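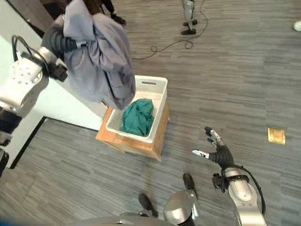
So I finally quit buying bread. Well, mostly. I've been saying I would since before we moved to Lomdale, and every year I'd make one sad loaf in the first week of January and then go right back to the sliced stuff.

What changed is that Valentina Alarcón from my old choir handed me a jar of sourdough starter in a grocery bag and told me it was called Momia. It's seven years old, apparently (seven! older than my car) and it smells like green apples and a little like paint. I put it on top of the fridge and then forgot about it for four days, so we did not get off to a great start.

My first loaf was a brick. The second one was also a brick, but wider. I was using 200 grams of starter because I'd misread my own handwriting, and the dough went up and came down again while I was at work. I texted Valentina a photo and she wrote back "oh no" and then, a minute later, "use less."

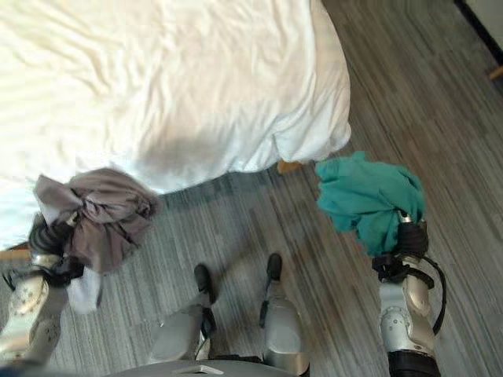 White bedding and striped carpet.

Loaf three was the one where I got serious. I bought the bread flour from Fuentealba, the little shop next to the post office, and I wrote everything down on the back of an envelope – flour, water, salt, what time I folded it, how cold the kitchen was. Our kitchen is freezing until lunch. I ended up leaving the bowl on the shelf over the water heater with a plate on top, and for the first time I got real bubbles. Big ones! I made my husband come look at them and he said "nice" in the voice he uses for other people's vacation pictures.

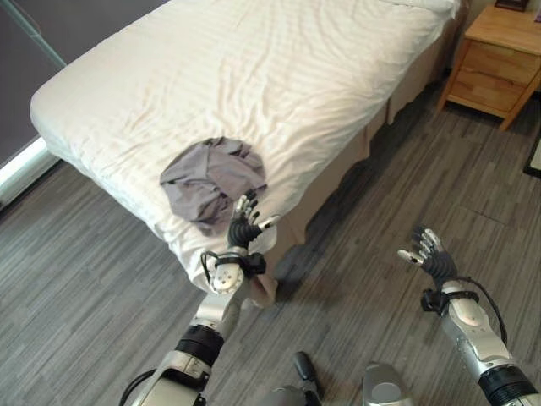

Shaping is still the part I'm worst at. I've watched so many videos and they all make it look like folding a letter, and mine sticks to the counter, my sleeves and the faucet. Valentina says the dough should feel pulled tight on top, with the edges tucked under, and that only clicked for me when I thought of a white sheet stretched over a mattress and folded down around the corner. You can have a few wrinkles and it's still a made bed. So now I drag the dough toward me on the counter until the top goes smooth, turn it, and drag it again. It works maybe two times out of three.

The other thing I was doing wrong was cutting it hot. Ansel Mahmoud down the hall bakes too (rye, mostly, very dense, very good with butter) and he told me to leave it alone for at least an hour. I lasted 10 minutes. The inside was gummy and I ate it anyway, standing up, with way too much jam.
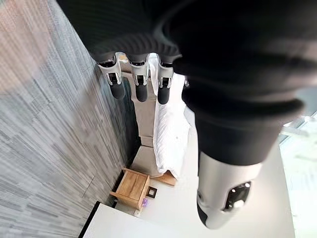
Three fingers, black tips down.

I did get a proper pot with a lid in the end, a Kirkora, secondhand, with a chip in the handle. The crust is so much better now that I'm a little mad about all the loaves I made on a cookie sheet. Next I want to try one with walnuts, and Ansel has promised me some of his rye flour if I bring back his cooling rack, so I should go and find that.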